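The fruit bowl, and why one man thinks you should empty it

Leonardo Leone does not keep fruit in the fridge and he does not, as far as I could tell, think much of people who do. He has run the Plorby kitchen workshops since April, after eleven years buying produce for a small chain of grocers, and his evening class on storing fruit at home has a waiting list. I went along with my doubts. I have kept apples, bananas and whatever else in the same bowl for most of my adult life and nothing terrible has happened.

"Nothing terrible, no," he says. "You've just thrown a lot of it away and not noticed. Do you write down what goes in the bin?"

I don't. He does. For a while he had households on his mailing list do it too, and they sent him 1,229 entries, mostly on the backs of receipts. I ask whether people who sign up to a mailing list about fruit are likely to be typical of anyone. He laughs, a bit shortly. "Probably not. They're keener than most. So the rest of you are worse."

That is a guess, and I tell him so. He lets it stand.

His argument is fairly simple. Some fruit gives off ethylene as it ripens, and the gas hurries along whatever is sitting next to it. Peaches do it, bananas and apples too. Oranges and clementines give off very little and keep well by themselves, but a bruised peach leaning on a clementine will pass on damp and mould. "A bowl is a nice way to look at fruit," he says. "It's a poor way to store it. The weight is all at the bottom and you never see the bottom."

This much I can accept, although I notice it is the sort of thing printed on the side of any bag of ripening pears. What I find harder to swallow is the sorting. Leone wants you to take everything out of the bowl, lay it on a flat surface, look at each piece, press it near the stalk and decide when it is going to be eaten. He wants this done twice a week. I ask who has the time.

"It takes as long as the kettle."

I timed it at home, with a bowl that I would call average, and the kettle had boiled and clicked off well before I finished. When I report this he says I was probably dithering over the plums, and I was.

Yasmine El Khatib, who teaches the Saturday class, is less strict. She thinks once a week is plenty and that the pressing does more harm than good. "If you've got four people in a house all squeezing the same peach, you've bruised it," she says. "Smell it. A ripe one smells of peach. An unripe one smells of nothing much." Leone disagrees and says a cold peach smells of nothing whatever its age. They have plainly had this conversation before.

On bowls themselves, they agree. Wide and shallow is better than deep, and glazed is better than bare wood because you can wipe it out. Leone is rude about wire baskets, which he says leave lines in soft fruit, and ruder about those tall stands with a hook for bananas. I ask whether he sells bowls. He says no, then adds that Mujić, the shop downstairs, does, and that people from the class tend to stop in on the way out. I ask if he gets anything for that. "A coffee," he says.

For the surface he likes something ruled. A craft cutting mat does nicely, in his view, as the squares make people space things out, and peach juice comes off it with a cloth. I suggest a tea towel would do the same job. He says a tea towel stains. I suggest that one can wash a tea towel. We leave it there and he talks instead about the order of work, which is always bowl first: get everything out of it before you judge any of it. 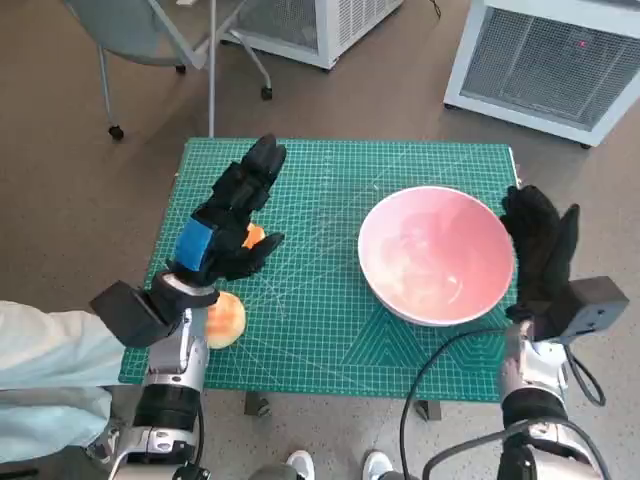

What I did afterwards

I kept it up for eight days. The apples went in a drawer and the peaches sat apart on a plate, and I did eat the peaches in a better order than usual. I also lost a nectarine completely, because it was no longer in the place where I look for fruit. When I rang to tell Leone, he asked which cupboard.

The Plorby class runs on Wednesday evenings and you are asked to bring your own fruit. El Khatib's is on Saturday, and she says you needn't bring anything.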